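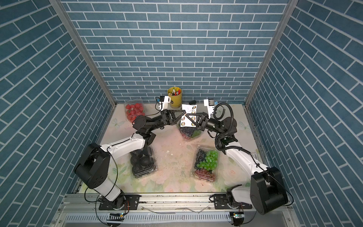
August, notebook, bench 2
Subject: label sheets and fruit boxes

Continuing the label work. The stock is the small white sheet with the round black-and-yellow stickers laid out in a grid. The fruit goes in clear plastic clamshells. Strawberries at the back left, blueberries with a few green grapes in the center, the round black fruit on the left side. Marker cup stays by the back wall.

Stock
Two label stocks on hand, Nilel and Indden. The Indden face is thicker and lifts off the liner cleanly if the sheet is bent back along a row first. The Nilel face is thinner and curls as soon as a corner is free, and a curled label goes down with a crease. Sheets from an opened pack pick up a bow after a night on the bench. Store flat, under the Grillico catalog or anything of similar weight.

Peeling
Hold the sheet upright by its edges. Held flat in one hand it sags in the middle and the labels next to the sag start to lift by themselves. Start at an outside row and work in. Taking labels from the center first leaves a weak spot and the sheet folds there.

Placement
Lid, flat area only. The ribs near the hinge leave a channel under the label and it can be picked off with a fingernail. Same problem on the side walls, where the draft angle is enough to pucker a round label at the bottom. Press from the middle outward with the thumb, 30 seconds, no rubbing. Rubbing smears the black on the Nilel stock.

Condensation is the main cause of failure. A box straight from the cooler will not take either label. Let it stand with the lid closed until the plastic is clear again, then wipe and apply. With the lid open it dries faster but the berries at the top soften, so closed.

Weights
Working fill is 400 g for strawberries and 300 g for the blueberry and grape mix. The black fruit goes by what fits in one layer. Stacking it in two layers pushes the lid up at the front catch and the label ends up on a curved surface. Mixed boxes: grapes in last. If they go in first they roll to one end and the box sits crooked in the tray.

Tack test
Lid label, Indden, pressed as above, left for 60 minutes, then pulled at one edge by hand. Came off in one piece with a faint ring of adhesive. Nilel under the same conditions tore at the edge and left most of the paper behind. For returnable boxes that rules out Nilel. For single use either is fine.

The Wijesinghe boxes have a softer lid that gives under the thumb – back it with two fingers from inside before filling, or the label wrinkles when the lid springs back.

Marking
Variety and batch letter go on the lid next to the label, written before filling. Fine-tip markers skip on this plastic. The wide ones are fine but need a moment before the boxes are stacked. Caps back on. The red was left open again and is going dry.

To do
Order Indden only from now on, same round size.
Try the label on the front wall of the Wijesinghe box, above the catch.
Repeat the tack test after a night in the cooler – so far all pulls were at room temperature.
Ask the Grillico rep for a lid without ribs.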